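From: Macarena Iglesias
To: fuvach-users
Subject: Re: [fuvach-users] Duplicate attachments after nightly import

I can reproduce this on the current build.

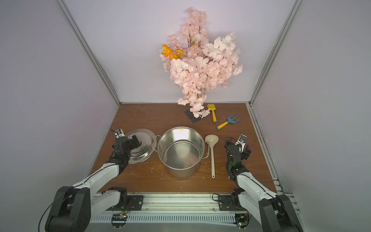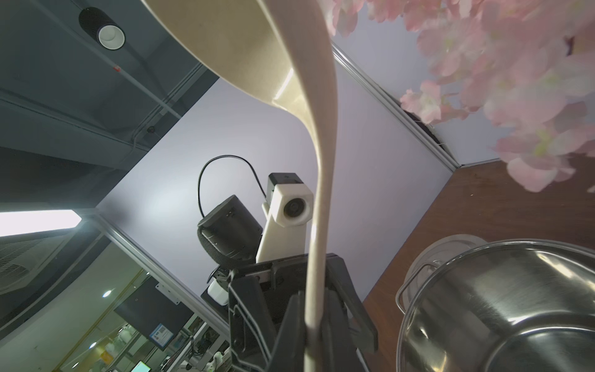
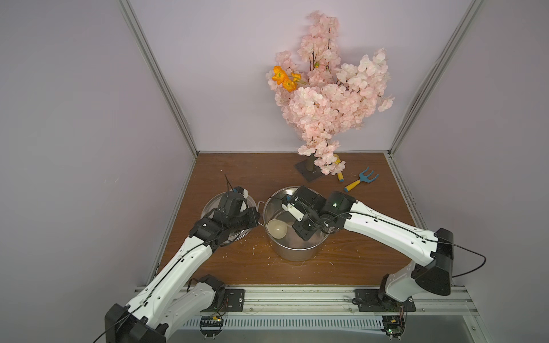 Attachments 1 to 3: blossom branch, pouring, two pots.

Rodrigo Salcedo wrote:
> After the nightly import the attachment store holds two copies of
> every picture. The message table is fine, only the store grows.
> We went from 44 GB to nearly double in a week. Dedup is on in
> the config. Is this a known problem with the Vakon backend?

It is not the backend. I get the same result with plain file storage.

The dedup key is the hash of the attachment body plus the declared name. When a message arrives through the list and also as a direct copy, the list software rewrites the name field from the encoded form to the plain form. The bodies are identical, the names differ by encoding only, and the key changes. My three files were stored six times over two deliveries of the same message to three mailboxes; with the name left out of the key they were stored once each.

Two ways around it for now:

Set key_fields = body in the store section and restart the importer. New mail is then handled correctly. Old entries are not touched.

Or normalize the name before hashing. Higinio Medrano posted a patch for this in April, ticket 2644. It applies with some fuzz to the current tree – the second hunk in the header parser needs to go in by hand.

To clean up what is already there, stop the importer first, then run the store check with --relink. Do not run it while the importer is up. It takes no lock on the index, and I lost the index on a test box that way. Plan for free space of 5 percent of the store, as the new index is written before the old one is removed.

Rodrigo, could you send the raw headers of one affected pair? I would like to confirm the encoding difference on your side before I update the ticket.

Macarena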